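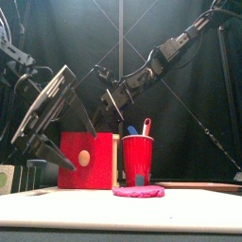
Set the Zero Last

The usual order for bringing a two-arm cell back after service is to zero the joints, check the grippers, dress the cables and run. I think the zero belongs at the end, and I have held this view since the cell at Nedimton went through its second cable change.

A joint zero is only as good as the load on the joint when it was taken. A cable loop that is too short pulls on the wrist. Tie it down again afterward and the pull changes, and the stored zero is now wrong by a small amount that no alarm will report. At Nedimton the right arm ran 1230 cycles in that state before anyone compared it with the left. The error showed up as a handover that closed low, and the first repair was to move the handover point in the program. That hid the fault and made the next one harder to find.

The Panden manual puts dressing on page 179, well after calibration, as if it were housekeeping. The Clarnden shop follows the manual to the letter and books 40 minutes for the whole job. I would book twice that and spend the extra time with a wrench and a feeler gauge.

My order is as follows. Fit and dress the cables first, then move each joint through its full range by hand and watch the loops. Torque the bracket bolts next. Check the tension of any bracing on the support frame, and lock the fittings. Mount the fingers, close them on a gauge block and measure the gap at the tips, where long fingers show a twist that cannot be seen at the base. Only then set the zeros, one arm at a time, with the other parked.

The objection from Ogola is that an arm with no valid zero should not be moved at all. Under power, I agree. With the brakes released one by one and the arm supported, the risk is small and the work needs two people.

Fault code 3174 on our controller means "zero data changed." I would like a second code, for cables touched after the zero was stored. Until there is one, a strip of marked tape across the last tie does the same work - if it is broken, the zero is void.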